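Elent Packing Board, Green
Sold by Kohlhase Bench Supply
Product page last updated June 7, 2020

The Elent Packing Board is a large flat board that sits on top of a table you already own. It is meant for small goods that get picked up, turned over, checked and put down again many times a day: squeeze bottles, tubes, jars, small cartons. It comes in one color, green. Most of our customers use it for labeling and repacking, and a fair number use it for checking returns.

The board is 24 inches deep. You lay it on the table, push the long edge against the wall or the back rail, and start working. It has no legs, clamps or power connection, and one person can carry it.

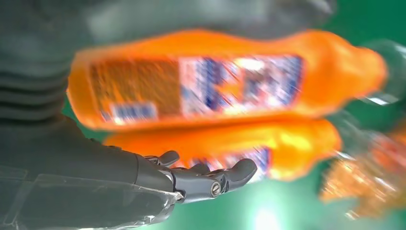

We chose green after trying several colors in our own packing room. Goods in warm colors stand out well against it, and it is easier to look at for a whole shift than white. If you mostly pack green products, you will probably be happier with the gray Mirix board, listed under Bench Tops.

Round bottles are the usual question. The board is flat and has no lip, so a round bottle laid on its side can roll if it gets a push. For slow work this is no trouble. If you handle bottles quickly, or your table is not level, add the Elent edge strip, sold separately. It presses onto the front edge and comes off again for cleaning.

Customer comments 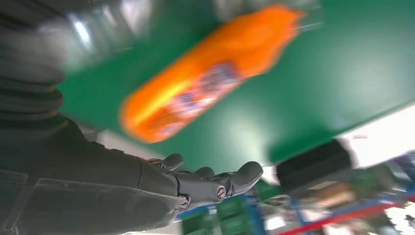
Feven Berhe writes that she has used the board every working day since January and would buy it again, though she wishes it came in a narrower size. "My table has a shelf at one end and the board runs into it. I turned it the other way and lost some space for my tape dispenser. Otherwise no complaints. Stickers come off it without leaving a mess, and that was my main reason for changing."

We do not have a narrower size at the moment. Please do not cut the board down. The edges are finished at the factory and a cut edge will not stay smooth.

Shewit Tamiru asked whether the board can be left on the table overnight with stock on it. Yes. Keep the load under 70 pounds and spread it out.

Setting up a bottle station

1. Clear the table and wipe it. Grit under the board will scratch the table and make the board rock.

2. Lay the board down with the green side up and check all four corners. If a corner lifts, turn the board end for end and try again.

3. Decide which side is for incoming goods and which is for finished ones. Left to right suits most right-handed people.

4. Stand the waiting bottles upright in a group near one corner, caps on, and work on one at a time. Bottles with a nozzle and a clear cap take up little room this way, and you keep the middle of the board free. A sheet of film or tape under the work gives you a layer you can throw away, though a crinkled sheet will stop a bottle from sitting flat. 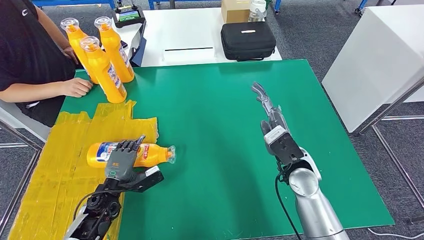

Cleaning and care

Wipe the board with a damp cloth at the end of the day and dry it with a second cloth. Mild dish soap is fine. Do not use acetone, scouring pads or anything with grit in it. For old label glue, lay a warm wet cloth over the spot for a few minutes and then rub with your thumb.

Store the board flat if you can. If it has to stand up, put it on its long edge against a wall — a board left leaning on a corner for months can take a bend.

Lighting and scanning

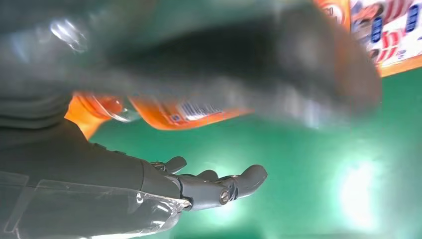
Lamp position matters more than lamp strength for label work. Put the lamp to the side and a little behind the person working, then move it until you can read a label without tilting your head. A strong light will show up on the green as a pale, nearly white patch, and small print is hard to check when you are looking into the glare. Keep barcodes away from that patch. On an orange bottle with its code printed on a white strip, lay the bottle down with the strip facing you and the black lines give a handheld scanner a clear target. If your scanner still misses codes, try a lower angle before you change the lamp.

What is in the carton

One green board and one instruction sheet. The edge strip, lamp and scanner are not included. The board ships flat between two sheets of cardboard, and we suggest keeping the cardboard if you expect to move it.

Ordering

Item number: Elent 600
Color: green
Depth: 24 inches
Maximum load: 70 pounds, spread evenly
Pack size: one board
Edge strip: Elent 400, ordered separately
Related: Mirix board, gray; Furkano rolling table

The Furkano table is sold with its own top, and the board fits over it with the long sides lined up. Lock the wheels before you set the board down. For orders of more than one carton, please send us your loading dock hours with the order — the driver will not leave flat cartons outside.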